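Lindik handling rules: progress report to the Sturkmont fund

Thanks for the extra couple of weeks, first of all! The short version is that the written rules for picking and placing packed goods are nearly done, and I'm happier with them than I was in April, when half the draft was about things we'd never tried. We're still using welding electrodes in the simulated cell, as they're long, narrow and easy to pick up badly.

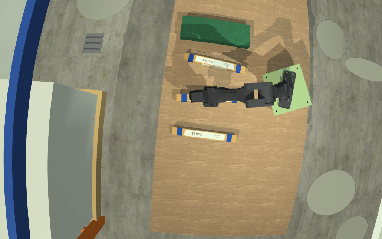 By the Lindik project lead, Comura

Rule one is the overhead check. Before the fingers close, the operator looks from directly above and notes which package the gripper is over. It sounds fussy, but our people at Usuga asked for it and they were right (the arm hides a lot from up there). The draft now has 16 rules, down from 30, and I'd still like to lose a couple.

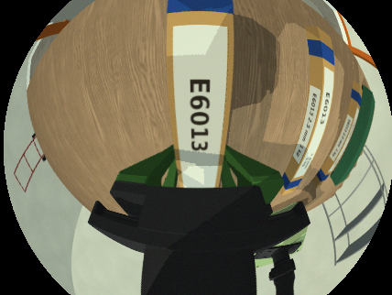
Gripper view: a package marked E6013 between the two green fingers.

The wrist view gets its own section. We say the label must be readable before a run is logged, and that shadows on a label don't excuse skipping the check. I went back and forth on that one for ages!

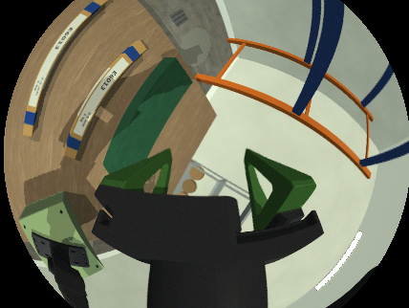 Two E6013 packages and the green block, with the gripper in the foreground.

Clearance was the hard bit. We settled on a 50 mm gap over anything that isn't being picked, and we've budgeted 2000 runs to see if that number holds up.
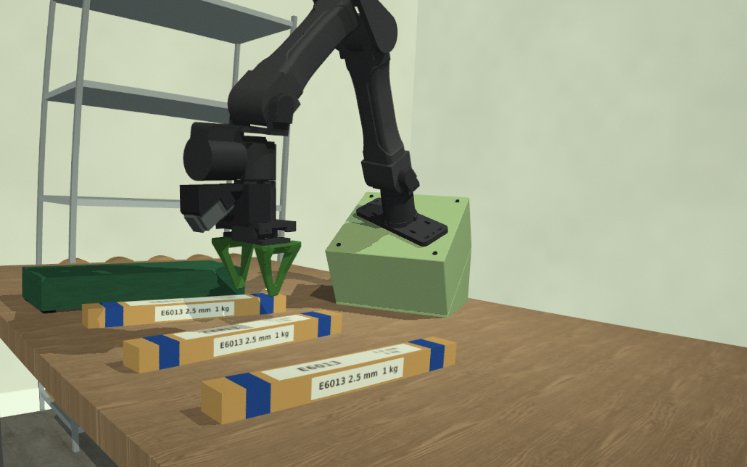 Money is fine and I don't need more of it this round. What I do need is someone on your side to read section four, the stop-and-restart wording, before we send it to Usuga for sign-off.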